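Search the archive
Enter keywords
Search

February 2020
Posted by Mitiku Tamiru
Filed under: Guest stays & rentals

Re: [hosts] Keys for the Lolara flats

Hi all,

Oduor Nzioka wrote:
> We have 2 flats at Lolara now and I'm still meeting every guest in
> person. Last month one party landed late and I sat in the stairwell
> until after midnight. Does anyone use a key box or a code lock?
> And do guests mind not seeing a face when they arrive?

Oh, the stairwell wait, I know it well! I gave up meeting people at the Alalura apartment in January and went over to a code lock, and I'm not going back. It's a plain keypad with batteries inside, no phone app. I change the code between guests and send it the morning they arrive, along with directions from the bus stop (the driver will say Tilahun Street, they want the stop after).

A few things I got wrong at the start. I put the apartment number, 709, in the message right next to the door code, and a very nice couple stood there typing 709 over and over before they called me. Now the code gets its own line and the word CODE in front of it. I also forgot that the street door has its own lock – so there's still one real key, and it lives in a box by the mailboxes. If your building has a buzzer, check with the neighbors before you tell guests to use it late.
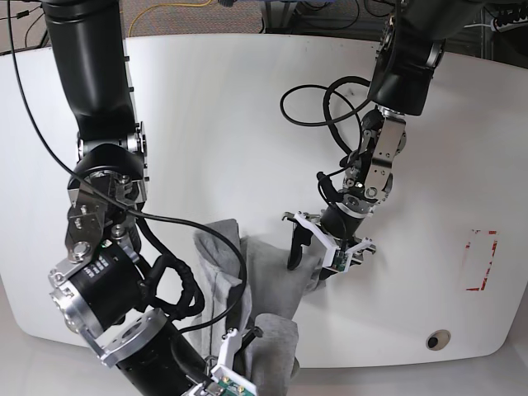 Gray cloth on the white table, with the two robot arms

As for seeing a face, my guests seem split. Families usually want to get in, find the beds and shut the door. Longer stays like a hello, so if someone books four nights or more I drop by the next day and ask if the shower is behaving (it has moods). That's been plenty so far, and I've had some lovely chats out of it.

The lock came from Anditz, the hardware place behind the market. They fitted it too, and it took them two visits because the old door had swollen. Ask them to look at yours before you pay for anything!

Oduor, if you want to try mine before you decide, come over – it's free until the weekend and I'll put coffee on.

Mitiku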